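About us

Who we are

Hamard is a small team in Kostgate that teaches robot arms to do kitchen jobs, and we do it by showing them. Someone sits down, guides the arm through a task from start to finish, and the whole thing is recorded. Do that enough times, with enough variety, and a learning system begins to pick up the pattern. We love this work and we're very happy to talk about it to anybody who asks (and to several people who haven't).

We began with one arm in a back office that Kilian Berchtold had been promised for storage. Kilian still looks after everything that moves: the arms, the mounts, the cables, and the spare gripper parts he keeps in labelled tins. Mareike Pfeiffer joined the following January to run the recording sessions, and the way we work today is largely her doing. There are five of us now, with 28 part-time operators who come in for morning or afternoon shifts.

What we do all day

We collect examples. One example is one complete go at a task: put the strawberry in the bowl, move the bottle to the plate, take the banana to the other side of the table. Each go is short. Between goes, the operator changes the table round, swaps a bowl for a mug, turns the plate, moves things nearer or further away. Mareike is very keen on this part! An arm that has only ever met a bowl in one spot will look for it in that spot for ever, so we keep shifting things about until the sessions feel like a slightly odd tea party.

Our prop cupboard holds 173 items at the last count. Most of the food is toy food, which keeps its shape through a long afternoon and can be wiped down at the end. Benvinda Brandão buys it all, and she has become very good at judging a plastic orange.
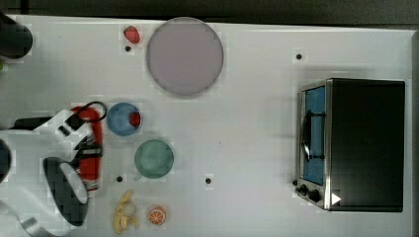
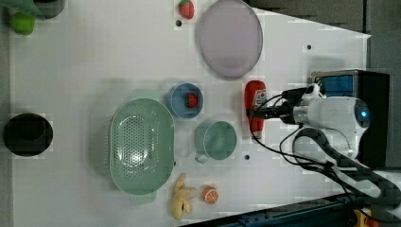

Tabletop work with the kitchen set: toy fruit, bowls and plate, seen from overhead.

How a session runs

An operator gets a task card, written in one plain sentence, and sets the table. They press record, do the task, press stop and mark how it went. A dropped banana is marked as a dropped banana. We keep those goes too, in their own folder, as they are useful for teaching a system what going wrong looks like.

Damian Wieser then checks the recordings. He looks for the dull but important things: did every camera start together, does the sentence on the card match what was done, is there a sleeve across the lens. Anything that fails goes back on the list and gets done again. Our target for each task family is 1,000 good goes, and the kitchen set has 515 so far. We ring a desk bell every hundred. It's a silly bell and we're all very fond of it.

Who we work with

Most of our recordings go to two partners, Lerberg and Eberhard, who train the models and then come back to tell us what the arm still can't manage. Those calls are some of our favourite hours of the month. Last spring they asked for more cluttered tables, so we now have a whole set of cards where the thing you want is behind or under something else. Handles are next. We have a lot of mugs ready.

Joining us as an operator

You don't need a technical background. Our operators have included a retired dressmaker, two bakers and a student of the cello, and steady hands and patience have counted for far more than any certificate. Marlina Sitompul runs the training, which takes two mornings, and she sits beside every new starter until the arm stops feeling strange. She began as an operator herself and still does a shift when she can.

Shifts last three hours with a proper break in the middle. If you'd like to try it, come and visit first: have a go on the practice arm, meet whoever is in, and ask Marlina anything you like. Write to her through the contact page and she'll find you a time.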